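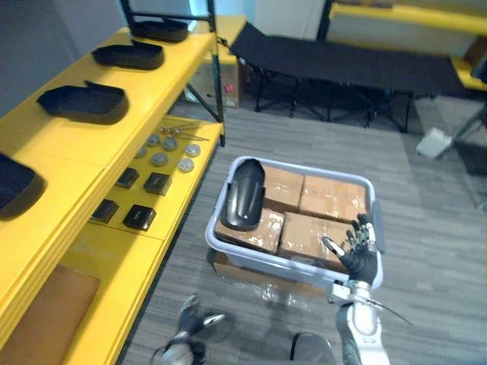
Sorting small parts on open shelves

Give each kind of part its own patch of shelf and lay it out in rows. Trays can go on the top level, with screws, rods and other small hardware on the level underneath. Shiuli Mollah at the Kullham workshop keeps 500 washers in one lidded tub and puts out only what she needs that morning.

Picking a bin for the floor

Stand the bin within arm's reach of the shelf, long side towards you.
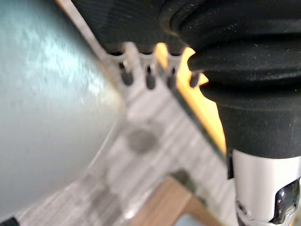
Dust settles on anything left out, and a dry paintbrush shifts it better than a cloth. Work from the top down. Black rubber shows every light speck, and folds and ribs need the brush run along them. Slotted brackets want a narrower brush, one that fits between the teeth.

Large flat pieces go in last. Hold them at both ends and lower them slowly,

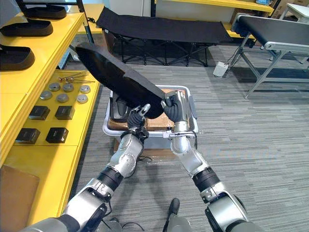 then check that the lid will still close. Write the contents on the end of the bin in marker.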